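July
by Gaëtan Tanguy

Burger table FAQ

Same questions every time, so answers go here. Will add more when I get a minute.

What order do the layers go in?
Lettuce, tomato, patty, cheese. Top bun last. Yes the lettuce goes under the patty, people argue, we've done it this way since the Balla lunches.

Why is the cheese on top of the patty and not under?
Looks better, slides less. If you want it under, build it under on your own.

How many people can one table feed?
Plan on 8 or 9 per round, then restock. Bigger crowd, set up a second table. Don't try to stretch it.

Can I put the ingredients in bowls?
Sure, but slices stick together in a bowl and then everyone is picking at them with fingers. We stand them up on edge in the clear holders beside the tray. One slice per slot.

Does the tray go longways or sideways?
Longways, short end toward you. Build in the middle so theres room for the lettuce to hang out past the rest.

Which lettuce?
Ruffled green kind. Iceberg works if the Vuna market is out, just flatten the leaf first.

How thick for the tomato?
Thin enough to bend a little. Too thick and the whole stack leans.

Do I have to line the cheese up square?
No. A bit off to one side is fine, it's a burger.
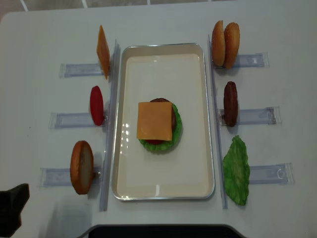

Is it ok to build a few ahead?
Up to the cheese, yes. Leave the top bun off untill you serve, it goes soft otherwise. Same for sauce.

What do you clean the rails with?
Warm water, dish soap, soft cloth. No scrub pads, they scratch. Dry before they go back in the box.

Can we borrow the set for Nendia?
Ask me first. Mornings before 9 are best, I'm at the Carré kitchen then. Bring it back with all the holders please.

Veggie patties?
Same steps, same order. Keep them on their own tray.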